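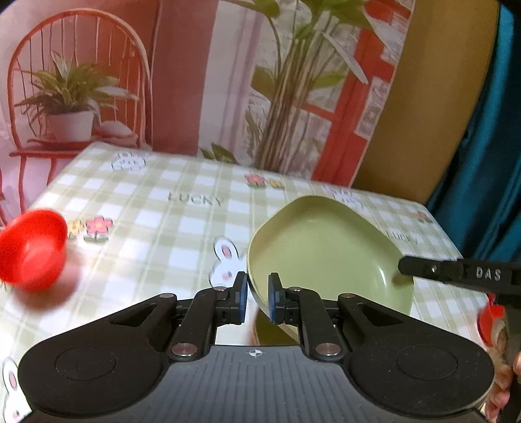 Pillcombe Community Garden Club - Preserving and Kitchen Group

Posted by Ataahua Dunstan, 10/03/2018

The quinces are early again. I noticed on my way back from the letterbox, when the whole side of the tree had that yellow look to it, and when I put my nose up against one there was the smell, that rose and pear and something-else smell that I wait for all year. So I have been no use to anyone since, and if you've rung me and I haven't rung back, that's where I've been.

I promised at the last get-together that I'd write down how I do my quince paste, partly for the newer members and partly for my daughter, who rings me every autumn from the car park of the supermarket to ask how much sugar. (The same weight as the pulp, darling. It has always been the same weight as the pulp.)

My tree is a Smyrna and it came from the old nursery out on the Tusmont road, back when you could still drive in under the pepper trees and be sold something by a man eating his lunch. It was a stick with a label on it. My husband dug the hole in the wrong spot, too close to the tank, and I was cross with him for the better part of a winter, and of course the tree has loved it there and has never once gone thirsty. I've stopped mentioning it and so has he.

Now, the picking. Leave them until the fluff rubs off with your thumb and the green has gone out of the skin, but don't wait for them to soften, they won't, not the way a pear does. Twist and lift. If you have to pull hard, leave it another few days. Handle them like eggs, even though they feel like cricket balls, as every knock turns into a brown patch by the end of the week. I line the bucket with an old towel. Mum used straw, but Mum had a horse.

Rub off the down under the cold tap, and then comes the part where people lose heart, the cutting. A raw quince is a stubborn thing. I used to peel and core the lot before cooking and I had the blisters to prove it, until a woman at the Neller show told me she simply boiled hers whole. I thought she was having me on! But I went home and tried it, and I have done it that way ever since. Whole fruit into the big pot, water to cover, lid on, a slow simmer until a skewer goes in without an argument. Let them cool right down in the water. Then the skins slip away and you can break the flesh off the core with your fingers, watching out for the gritty bits near the middle.

Push the flesh through a sieve, or use a mouli if you own one. I do own one, it was my aunt's, and it squeaks so badly that the dog leaves the house. Weigh the pulp, and write the number on the back of an envelope, and then put the envelope somewhere you'll find it again. My best batch last year came to 1426 grams and I remember that only because I wrote it on the wall calendar, where it sat all through May looking like somebody's phone number.

Same weight of sugar, as I said, and the juice of 2 lemons for a batch that size. Into the heaviest pot you have, over a low flame, and stir until the sugar has gone in. After that you are in it for the long haul. Three hours is usual at my place. You needn't stir every second at the start, but towards the end you really can't walk away, and please wear long sleeves and an oven mitt, as it spits like a cat and the spits are hot sugar. I have a little scar on my wrist from the year I answered the door to the meter reader.

The colour is what I do it for, I think. It goes in the colour of porridge, and for ages nothing happens and you wonder why you bothered, and then it's apricot, and then a kind of terracotta, and then you look down and it is the deep red of old brick after rain. I've had the chemistry explained to me more than once and it goes straight through my head. When you can drag the spoon across the bottom and the path stays open behind it - count slowly, you want it to hold - it's done.

Spread it in a tin lined with baking paper, no thicker than your finger, and dry it overnight in the oven on the very lowest setting with the door propped open on a wooden spoon. Cut it the next day. Wrapped in paper and kept in a tin in the fridge it will see you through to spring, if you have more willpower than we do. I like it with a sharp cheddar. The Medrano cousins have it on toast with butter, which I was snooty about until I tried it.

Don't throw out the cooking water either! Strain it through a cloth, boil it with sugar, and you'll have a lovely clear jelly for nothing. I got seven little jars from it last time and gave away all but one.

A couple of questions came up last time that I didn't answer properly. Yes, you can freeze the pulp and make the paste later, it loses a bit of perfume but not enough to fret over. No, I wouldn't cut the sugar back, I tried it and the slab never set, we ate it on porridge with a spoon. And if your fruit has a few codling moth holes, just cut around them once it's cooked.

If anyone is short of quinces, the box will be by my front gate from tomorrow, and you're welcome to fill a bag. Mind the step, and please bring my jars back when you come.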